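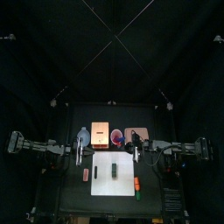
Larnero desk board with black marker, on a black tabletop.

Larnero Desk Board, White

Sold by Cillard Office and Classroom Supply

The Larnero is a flat white board for use on a desk or worktable. It has no legs, easel or frame and is meant to lie down. Most customers use it for short lists, sums, rough sketches and messages to whoever has the desk next. It takes any dry-erase marker.

The board is close to square, so it can be turned to suit a left-handed or right-handed writer. On a dark tabletop the white surface is easy to find and also works as a plain background for sorting small parts or laying out stationery.

What you get
1 Larnero board, white
1 black dry-erase marker
Care sheet

The bottle, box, cup, tray and green block shown with the board are not included.

Other marker colours
Blue, red and green markers are sold under the Paracha name in packs of 8. Paracha markers can be stored lying flat. Please don't use permanent markers on the board. If it happens, go over the mark with a dry-erase marker and wipe both off together while the ink is fresh.

Care
Wipe with a soft dry cloth at the end of the day. Once a week, use a damp cloth and let the board dry before writing on it again. Ink left on for longer than 7 days may leave a faint shadow. Don't use scouring pads, and keep the board off heaters and out of parked cars in summer, as it can bow.

Storage
Boards can be stacked flat. Put a sheet of paper between them if there is still writing on the surface. The Arard shelf rack holds the Larnero on its edge and can be screwed to the side of a bookcase or a cupboard door. It is listed separately under Storage.

Ordering
Single boards ship from stock in two business days. Schools and offices ordering in quantity can buy by the carton, and we have some 400 boards set aside for the September term. Carton orders come without markers unless you ask for them in the order notes.

Returns are accepted on unused boards in their original sleeve. For carton pricing, or to have a sample board sent to your school, contact Kausar Rana at the Cillard trade desk.

Page last updated January 24, 2018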